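Filling a Pocket Album: Guidance for Family Collections

The Nosten Local Studies Library recommends pocket albums for households wishing to organise loose photographs and cards. The following procedure is suitable for albums of up to 226 pockets.

Before you begin

Wash and dry the hands thoroughly. Clear a flat surface and wipe it down. Sort all prints by year or by event, and set aside any that are torn or stuck together, as these require separate treatment.

Opening the album

Lay the album flat and open it near the centre. New sleeves often cling to one another and should be separated by hand, starting from the outer corner.

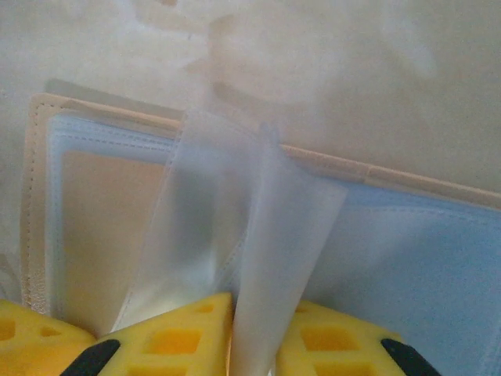

Sleeves should be turned one at a time and never pulled by the upper edge. Frosted plastic of the type used between these blue pages softens the view of whatever lies behind it, so captions should be written in dark pencil and in large letters. Where a sleeve has become crumpled near the top, smooth it with a clean cotton cloth before inserting a print.

Inserting prints

Hold each print by its edges and slide it in squarely. A backing card may be placed in the pocket to support thin paper. Leave the first 2 pockets vacant for a contents list. Albums should be filled in sessions of no more than 12 pages, and each session checked against the list.
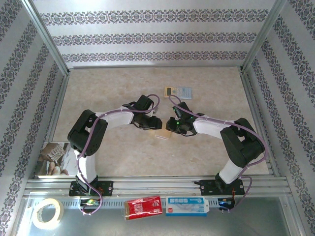 CARE AND STORAGE

Choose a smooth, pale work surface where possible, on which small mounting corners are easily found. Store the completed album upright, away from direct sunlight and heating vents. Inspect it every June.

Related guides
Labelling Slides and Negatives
The Grabowska Postcard Collection: Using the Index
Choosing Archival Boxes

Comments (2)

Prernard: Is ballpoint acceptable on the backing cards?

Zustomell: We used soft pencil on ours and it has stayed legible for 4 years. Ballpoint came through on the thinner cards.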